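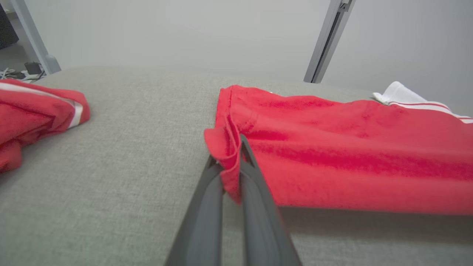

Wendy Ackroyd on mending, op shops and knowing when to stop

Oct 1, 2022

Wendy Ackroyd has been repairing other people's clothes for most of her working life, first from a spare bedroom and for the past few years from a narrow shop in the main street of Prusum, between the newsagent and a place that sells pool chemicals. The sign on the window says Clothing Repairs and under that, in smaller letters, No Wedding Dresses.

"I did wedding dresses for years and I was good at it," she says. "I just didn't like it. Everyone's upset by the time they get to me. With a pair of work pants nobody's crying."

She charges by the job. A trouser hem is a set price, a zip costs more, and a zip in a lined jacket costs more again. Anything she hasn't seen before she looks at on the counter with the owner standing there, and she gives a price then and sticks to it, even if it takes her twice as long as she thought. She says this happens a couple of times a month and that it's her own fault when it does.

Ackroyd grew up on a dairy farm outside Pokunia, where her mother sewed because there was no other way of getting clothes that fitted. There was a treadle machine in the kitchen and later an electric one, and she was allowed on the treadle from when she could reach it.

"Mum didn't teach me, exactly. She'd hand me something and say the seam's gone, and I'd have to work out what she meant. If I did it badly she'd unpick it and hand it back. She never said a word about it. You'd just find it on your bed again, unpicked."

She left school and went to work at a uniform factory, where she sewed pockets. Only pockets, for two years. She says she can still do a patch pocket faster than anyone she has met and that it's a fairly useless thing to be fast at. After that she was in the alterations room of a department store, which is where she learned tailoring from a woman named Friederike Hollmann.

"Friederike was very strict about pressing. She used to say that if you sewed for ten minutes you pressed for ten minutes. I thought she was being fussy. Then I started looking at things I'd done before I worked with her and I could see it straight away. The sewing was fine and the whole thing looked homemade."

Hollmann retired and gave her the iron they had both used. It is very heavy and the cord has been replaced, and Ackroyd won't let the young woman who helps her on busy days use it without being asked first.

Most of what comes over the counter now is ordinary. Jeans worn through at the inner thigh are the biggest single category, followed by school uniforms in January, when everyone finds out at once how much their children have grown. Then there are puffer jackets caught on fences, doonas with split seams, the odd tent. She gets a lot of fleece in the cooler months, and she has opinions about it.

"People think fleece can't be mended because it's stretchy and it's fluffy. It's one of the easiest things there is. It doesn't fray. You can put the two edges together and stitch them by hand with a bit of give in the stitch, and once you've fluffed it up with your fingers you'd have trouble finding it. The mistake is pulling the thread too tight. Then you get a ridge, and the ridge rubs, and they're back in a month."

Towelling is harder. The loops catch on the foot of the machine and a blunt needle will pull them, so she tacks a strip of tissue paper over the top, sews through it and tears it away afterwards. She picked that up from a customer, a retired nurse who had worked in a hospital linen room.

Knitwear she does by hand, at home, in the evenings, with the radio on. She won't do it in the shop. The light is wrong and people come in and talk to her.

I asked about matching colours, and she pulled out a drawer. It was full of reels, more or less sorted, with the reds taking up a good deal more space than anything else.

"Red's the worst. Navy's bad, but you can get away with navy. With red you've got orange reds and blue reds, and then whatever it is has been washed for six years and faded on the shoulders and not under the arms. So which bit are you matching? I go a shade darker. A darker thread sinks in. A lighter one sits on the top and looks at you."

She buys her thread from a wholesaler called Nulano, by post, and has done since the haberdashery in town closed. She misses being able to take the garment in and hold it up against the reels. The colour card they send is good but it is printed, and printed red is a different thing from thread.

There is a box beside the counter with a slot in the lid. People drop in clothes they don't want any more, and she uses them for parts. Zips come out, buttons come off, and good denim gets cut into patches. Anything in decent shape goes down the road to the op shop. She is firm about what should go in the box and what shouldn't.

"If it's dirty I can't use it, and neither can they. People have this idea that a charity shop has a great big laundry out the back. They haven't. They've got a sink. If you wouldn't hand it to your sister, don't hand it to them."

For a while she ran a mending class in the evenings at the hall in Nugroho, half an hour's drive away. It was three weeks long. In the first week everyone learned to thread a needle properly and sew on a button with a shank, in the second they patched a knee, and in the third they brought whatever they liked. She expected older women and got mostly people in their twenties, including a boy who had driven in from a sheep property with a swag that had a hole in the canvas.

"He was the best of them. He'd been stitching up wool packs since he was small so he wasn't frightened of a needle. He just needed to be told he could make the stitches smaller."

She stopped the class when her hands got sore and hasn't decided whether to start it again. She has arthritis in both thumbs. The scissors were the first thing to go, and she now uses a spring-loaded pair and a rotary cutter for long cuts. She has also given up doing up other people's press studs, which she says is harder on the thumbs than anything else in the trade. The machine work doesn't bother her. Hand sewing does, after an hour or so, and she has begun turning away beading.

Her oldest customer is 91 and brings in the same dressing gown every winter. It has been relined, had both cuffs rebound and had its belt loops moved down to take the strain off the old holes. There is more of Ackroyd in it by now than there is of whoever made it.

"I told him the last time that he could buy a new one for what he's spent. He knows that. He said the new ones are too short."

I wanted to know when she tells people to give up on something. She thought about this for a while, and served two customers while she was thinking.

"When the cloth's gone. A hole's nothing, you can fix a hole. But you hold it up to the window, and if you can see light all around the hole, there's nothing to sew to. You put a patch on and it tears away at the edge of the patch. I show them. I hold it up and let them look. Most people are all right about it once they've seen."

And the ones who aren't?

"I've got a few tricks. You can cut a good bit out and make it into something. I did a cushion for a lady from her husband's shirts. I'm not mad on that kind of thing myself – I'd sooner have the shirt in the drawer – but she was happy with it."

She doesn't think much of the idea that mending has become fashionable. The work has picked up, and she puts it down to prices. She has nothing against bright stitching and patches that are meant to be seen, and she'll do them if asked, though she finds it hard to leave a stitch crooked on purpose. A customer once asked her to make a darn look more handmade. She had to unpick it and do it again with her glasses off.

For someone starting out, her list is short. Buy decent needles and throw them away when they drag. Get one pair of scissors that never touches paper. Wash the thing before you mend it, because dirt hides the damage and the cloth may still shrink. Fix a seam when the first few stitches go, while it's still a five-minute job. She would leave the sewing machine until later.

"They all want to go and buy a machine. Get a needle and some thread and do a button. Do ten buttons. If you can't stand doing buttons you've saved yourself a lot of money."

By then it was close to five and there was a man at the door with a pair of overalls over his arm. The zip had gone. She ran it up and down twice, looked at the teeth and told him it was only the slider, and he could wait if he wanted.

Clothing Repairs is open until five on weekdays. Ackroyd doesn't take bookings, and she prefers that people come in and don't ring.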